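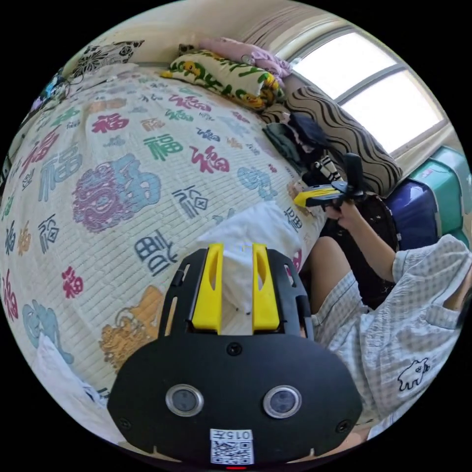
The left gripper's fingers close on a fold of cloth more reliably than I expected when I started on the folding task, so I want to answer the question about approach angle before it gets lost. On a flat white shirt the two fingers need to come down nearly straight, with the tips touching the bed cover first. I have been working on a real bed with a quilted cover printed all over with 福 in different colors, and the quilting gives a little under the tips, which lets the lower finger get under the hem. On a hard table the same motion skids. I would not mix the two surfaces in one batch until the policy can do at least one of them.

On Feb 25 the list got this:

> We are at 176 demonstrations for the shirt task with the Punddale
> grippers and the policy still picks up two layers when it should pick
> up one. Is this a data problem or a calibration problem? Each
> demonstration is one full fold, start to finish. We drop any where the
> person had to try a grasp twice. Also, does anyone sync the left and
> right recordings by hand, or do you trust the clock?

To take the first part: I think it is mostly data. We had the same trouble at that size. What helped was to stop dropping the second tries. If the person pinches two layers, opens, shifts a bit and pinches again, that is exactly what you want the robot to see. We kept all of ours from October on. Once the set reached 600 the double pickups were rare enough that I stopped tracking them.
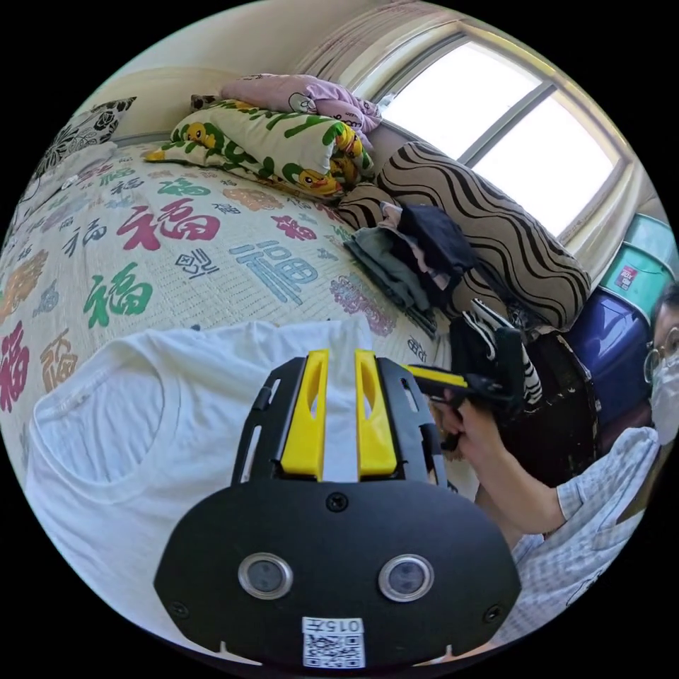 The other thing is how the shirt starts out. If every demonstration begins with the shirt laid out the same way, collar to the same side, the policy learns the place on the bed and not the shirt. We now change the start every 5 demonstrations. Sometimes flat, sometimes bunched, sometimes turned over. It slows the person down and they will complain, but the sessions come out more useful. I also leave the other stuff on the bed where it is, pillows and folded clothes included. I used to clear it off and then the arm would stop dead in the first room that had a cushion in it.

For calibration, check the finger width reading before you blame it. Close both grippers fully, open them fully, and look at the logged values. If the left and right differ by more than a small amount, redo both. The Ojala script does this in one pass. The older Mestomari one only does the right hand and does not warn you.

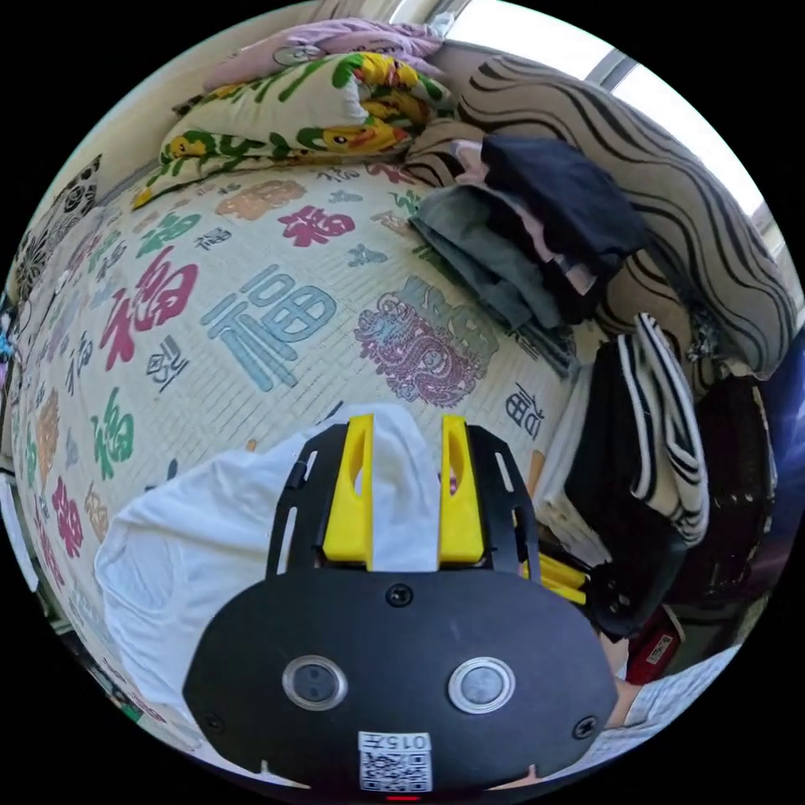
On sync, I do not trust the clock. Over a long session ours drifts enough to matter when the two hands pass the cloth between them. We tap the fingertips together at the start and again at the end, and line up the recordings on the taps. If the two taps disagree we throw out the session. It costs a few seconds.

Keep sessions short too. After 40 minutes the wrists get tired and the motions get jerky, and you can see it in the plots.

I can send the Velham config we use for cloth if you want it. It has the slower closing speed, and the camera settings are locked for a room with a bright window. Let me know which firmware you are on first, the field names changed between versions.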